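4. Memory and the second narrator in Grornavus

4.1 Two accounts of one summer

Biographical films that rest on a single memoir have an obvious difficulty. The person who wrote the memoir was there, but so were other people, and the film has to decide how far to believe its source. Grornavus takes its story from two sources that do not agree. The first is the published diary of the actor's dresser, who travelled with the company for one August. The second is a set of letters written by the stage manager, Avotiņš, which came to light after the diary had already been optioned. The director kept both. The result is a film in which the same evening is sometimes shown twice, with small changes in who speaks first and who leaves the room.

Earlier writing on the film has mostly treated this as a puzzle to be solved. Brzozowska, in a long review of the festival cut, lists the points where the letters contradict the diary and argues that the film sides with the letters. We do not think the evidence supports this. Of the 24 scenes set inside the boarding house at Koltside, only two are clearly drawn from the letters alone, and both are comic. The more serious material, including the quarrel over the telegram and the actor's refusal to go on for the second house, comes from the diary and is played straight.

What the letters do give the film is a tone. Avotiņš was tired, underpaid and not very impressed by famous people. He writes about the actor as someone who is late and who borrows money. The dresser writes about her as someone who is lonely. Both can be true, and the performance at the centre of the film allows for both. In the scene at the breakfast table she is charming to the landlady and curt to the dresser within the same minute, and the editing does not tell us which of these is the mask.

4.2 The use of the corridor

The boarding house corridor is the setting the film returns to most often. It is where the dresser waits to be called, where messages are handed over, and where most of the overheard talk takes place. It is also the setting that changes most between the diary version and the letters version of events. When the dresser is our guide, the corridor is quiet and we hear the actor through a closed door. When Avotiņš takes over, the door is open, people come and go, and the sound is much closer.

The walls matter to this effect. The production design is plain, and the corridor has been stripped of the pictures and lamps that period films usually put in such a place. Viewers in our small screening group remembered it as a bare space, and several thought it had been whitewashed for the shoot. Parkier, the production company, left very little paperwork on this point. Our reading is that the lack of dressing keeps attention on voices. It also means that marks on the wall become noticeable when the shot is held for long enough, and the film holds several shots for a very long time. 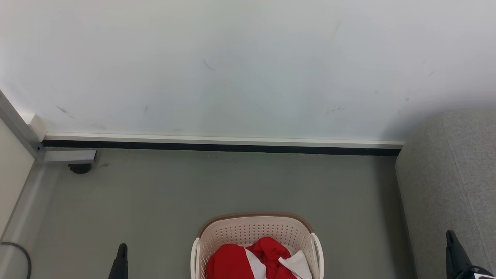

Figure 3. Plain pale wall with scuff marks and white baseboard.

The longest of the corridor shots comes after the telegram. The dresser has delivered it and has been told to wait outside. For most of the shot she stands at the edge of the picture and looks down. We hear the actor read the first line aloud, then stop. Nothing further is heard until the door opens. In the diary this wait takes up a single sentence. The letters do not mention it, because Avotiņš was at the theatre at the time and only learned of the telegram the next day. The film therefore gives its greatest weight to a moment that has one witness, and that witness could not see what was happening.

This seems to us the strongest argument against the view that the letters are the film's preferred source. A film that wanted to correct the diary would have passed over the wait quickly or left it out.

4.3 Performance and likeness

Reviews at the time of release spent a good deal of space on whether the lead looked like the woman she was playing. We have little to add to this. The likeness is moderate in still photographs and better in movement, particularly in the walk. The voice is pitched lower than in the surviving recordings, which the lead has said was her own choice.

More useful for our purposes is the difference between the actor on stage and the actor at the boarding house. The stage scenes are short and are mostly seen from the wings, so that we watch her back and the faces of those watching her. Rozīte has compared this with the way sports films shoot the crowd instead of the game. The comparison is a fair one, though it leaves out the dresser, who in these scenes watches the costume for loose fastenings and pays no attention to the play at all.

It is in the boarding house that the performance becomes less certain, and better for it. She forgets names. She laughs at a story before it is finished. When the landlady asks for a signed photograph she signs it at once, and in the letters version she then asks for it back so that she can spell the name properly. It is a small joke, and the diary has nothing like it, but the two versions of the woman come closest to each other here.

Section 5 turns to the reception of the film in the towns where the company had toured.

Contact the editors | © The authors, 23 June 2026 | Back to top

Comments (3)

mallory_t
Good to see someone take the letters seriously without making them the answer to everything. I'd have liked more on the landlady, she gets the best lines in the whole film.

P. Hanrahan
I think you are a bit hard on Brzozowska. That review was of the festival cut and there were more scenes from the letters in it. The breakfast was longer as well.

stallsleft
Does anyone know if the diary is back in print? The only copy my library has is missing the last chapter.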